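The Ziltport Cat

Third night in the hide and my feet had gone. Not cold, gone. Uwe Gerlach had the good thermos and wasn't sharing.

"Lynx," he said. "Or nothing. I don't get out of my bag for a fox."

Ziltport is the end of the road. A fuel dock, a motel with the sign half lit, then 79 kilometres of logging track, then us. I'd paid for five nights. Everybody who pays for five nights sees the cat, the woman at the motel said, handing back my card. Didn't look at me when she said it.

The hide was plywood and tarp, a slot cut at eye height. Outside, the clearing. Spruce on three sides, a creek on the fourth, frozen except where it wasn't. We could hear the open bit all night. You stop hearing it, then you hear it again and think it's feet.

Uwe had 364 nights in hides. He kept a tally in pencil on the inside of his toque, of all places, rows of little strokes on the lining. Tonight was 365 if you were counting from when we zipped the tarp, 364 if you counted from dawn. He counted from dawn. A night wasn't a night till you'd come out the other side of it.

"A full year," I said. "If you put them together."

"Why would you put them together."

Two in the morning. Snow, dry stuff, coming in sideways through the slot. I had the binoculars inside my jacket to keep the glass from fogging and it fogged anyway. Uwe asleep, or doing what he did, which was sit upright with his mouth shut and breathe like a man asleep.

A hare came out. White, black tips on the ears. Stopped in the middle of the clearing and sat there like it had paid too.

I thought: well, now.

Nothing. The hare scratched. The hare went left, came back, ate something off a willow. My hand was shaking, so I put it in my armpit. My late father had a dog called Bello who used to go rigid at the back door for an hour at a time, staring at the hedge, and my mother would say there's nothing there you daft thing, and Dad would say, you don't know that. He'd stand there with him. Tea going cold. The two of them, looking at a hedge.

I hadn't thought about that in years. The door. The mat with the worn bit.

When I looked back the hare was gone.

No sound. No tracks going off that I could see, but the snow was filling everything. I leaned right up to the slot, eyelashes on the plywood. Creek. Spruce. A low branch on the far side, dropping it's snow in one go, the way they do when the load gets too much.

Except the branch beside it hadn't. Or the one above.

"Uwe."

"Yes," he said. Wide awake. "Don't lift the glasses. You'll lose it."

So I didn't. I looked at the dark under that branch with just my eyes, the useless ones I was born with, and it was dark. Just dark. And then part of the dark had an edge to it. A shape like a shoulder, maybe. Grey on grey. I held my breath until I saw spots and then I couldn't tell which were the spots.

"Is it looking at us?"

"What do you think."

I don't know how long. The snow eased. The edge was there and then I was looking at bark, and I couldn't say when the one had turned into teh other.

Uwe poured from the good thermos, finally, and passed me the lid. Sweet black tea, hot enough to hurt. Dawn was hours off still. He didn't say anything and I didn't ask him whether it had been there. I thought if I asked he'd tell me.

At first light we crawled out and he walked across, slow, bent over like a man who's dropped his keys. Under the branch the snow was scooped. A bowl, smooth, the size of a sleeping animal or the size of a clump fallen from a height. Beside it, one print, half filled. Big. Round. Could've been a print.

He looked at it for a good while. Then he took off the toque, steam coming off his head, found the stub of pencil and made his mark.

"That's for the night," I said, "or for the cat?"

He put the toque back on and pulled it down over his ears.

"Two more nights," he said. "Bring your own thermos."

We walked back along the creek. I kept my boots in his boot holes. At the bend I turned round, couldn't help it, and the clearing was just a clearing, the plywood slot looking straight back at me, black, and I stood there longer than I needed to. Tea going cold in the lid. I'd carried it the whole way.

THE END

Posted October 6, 2025. Part two in December if I get it done. Comments open, be kind, it's a first draft!!
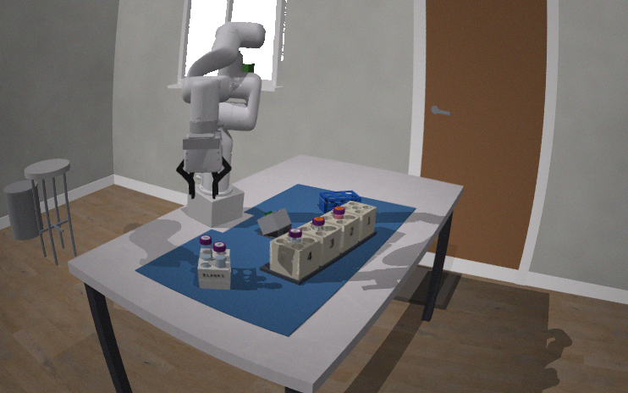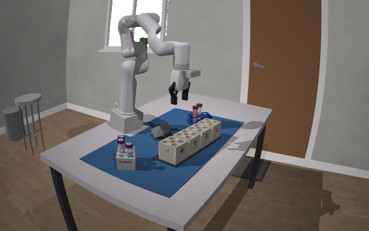
Both renders: white robot arm, blue mat, gripper open above the table.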